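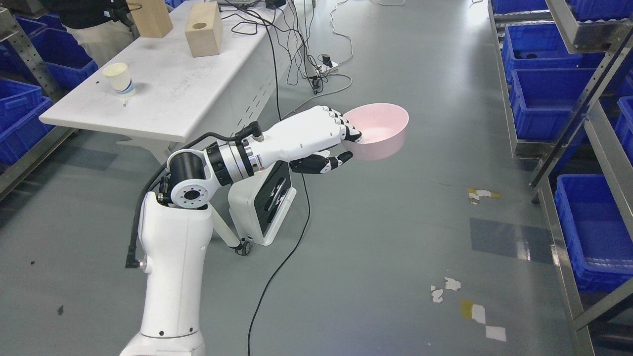
The lunch rush is the wrong time to ask anyone to wash a bowl, according to one regular at the Cornham food court, and she would sooner carry her own from home than pay a deposit on somebody else's. Plenty of people in the building agree with her. Plenty more have left their own container on the kitchen bench by the time they get to work, and it is those people the reusable bowl schemes are after.

Cornham's scheme started in April with seven stalls. Customers pay a $6 deposit, eat their laksa or salad at a table or upstairs at a desk, and drop the bowl at a return point by the lifts. The deposit goes back on a card or a phone. A bowl kept longer than a fortnight is treated as sold.

The idea is old. Office workers in Colombo were eating from refillable lunch tins well before takeaway plastic turned up, and many Australian families remember milk bottles going back to the front step. What has changed is the distance between the cook, the eater and the sink. A food court stall might have one tub and a cold tap, and no room to stack anything coming back.

At Cornham the washing is done off site by Jemdale, a catering hire firm that used to deal mostly in wedding crockery. Its van calls at three in the afternoon and again after closing. Each bowl is scraped, washed, dried and checked for cracks before it goes back in a crate. Drying takes the longest. Plastic holds less heat than china, so water sits in the foot of the bowl after the machine has finished, and damp bowls can't be stacked.

The scheme began with 1000 bowls. By the end of winter 155 had not come back, which the centre says was fewer than it had budgeted for. Some turned up in office kitchens on the upper floors, holding teabags and paper clips.

Stallholders are divided. The curry stall likes the wider bowl because rice and sauce can sit side by side. The noodle stall says the rim is too low for soup and still hands out cardboard to anyone walking further than the lifts. Both say the bowls have to be within arm's reach of the person serving, or the cardboard wins.

Laneo, a smaller arcade two streets away, has gone without a deposit altogether. Its bowls can't leave the courtyard, and the stalls share one dishwasher - bought second-hand - behind the juice bar. Losses are low, but so is the use, as most customers there want to take lunch back to work.

Cornham plans to add a second return point near the station entrance before summer. The deposit will stay at $6.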